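The Bun Pages -- A Small Gallery from the Steaming Table

Welcome to the bun pages! I have been meaning to put this gallery together since January, and every time I sat down to do it I ended up making dough instead, so you will have to forgive the wait. 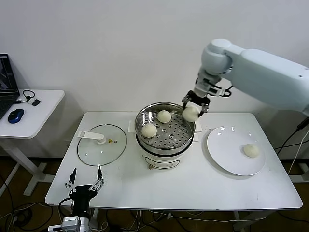

Buns on their way from the steamer to the plate, with the lid laid down to the left.

Leonie Sperling wrote in to ask whether the buns really have to come off the tray right away, because hers always seem fine for the first few minutes and then go wrinkly on the side that faces the rim. She wondered if she ought to turn the pot off and leave everything alone until people are at the table.

Well, Leonie, I have tried it both ways more times than I care to admit, and I do a little of each now. When the time is up I switch off the heat and tip the lid just a finger's width, and I leave it that way for 4 minutes. Then the lid comes off altogether and the buns go over to a plate, one after another, without dawdling. If you whip the lid straight off at full steam, the cold air gets at them and they can sink in the middle, and there is no talking them back up again. If you leave them sitting on the tray for half an hour, the bottoms turn gummy and stick. Somewhere between those two is where the nice ones come from.

A word about the lid, too, as long as we are here. Lift it level and carry it sideways before you turn it over, so the drops run off onto the table and don't fall on the buns. My aunt used to wrap hers in a dish towel, knotted on top like a pudding, and I still do that with my old metal pot at home. With a glass lid I like to be able to look in, so I leave the towel off and just take a bit more care.

Give them room, please! A bun that looks lonely when it goes in will look quite different when it comes out, and two that have grown together will each lose a strip of skin when you pull them apart. They taste the same, of course -- I have eaten plenty of torn ones standing up -- but if you are cooking for company you will want them smooth all the way around. I leave a good thumb's width between them, and more if the dough has been lively.

The same goes for the plate. A wide, flat one is best, and please don't stack them while they are hot. I know it is tempting, when the second batch is waiting and the counter is full, but the one underneath gets a dent and a damp patch, and it is always the one you end up handing to a guest.

For those who asked about the dough, mine is the plainest kind there is: flour, warm water, yeast, a spoonful of sugar and a little oil. I knead it until it stops being cross with me, let it rest under a bowl, shape it, and then let it rest again for 40 minutes on squares of baking paper. That second rest is the one people skip. Jana Vogler skipped it last winter and brought me a bag of very tasty little stones, which we sliced and fried in butter, and they were gone before the tea was poured.

Leftovers keep well, by the way. Let them cool all the way through, bag them and freeze them, and steam them again straight from the freezer when you want them. They are good with soup, or split open with a bit of braised cabbage, or with nothing but a smear of plum jam for breakfast.

Page last updated 2021-10-11. Questions about dough, lids and fillings are always welcome, and I do answer them all, though it may take me a batch or two to get there.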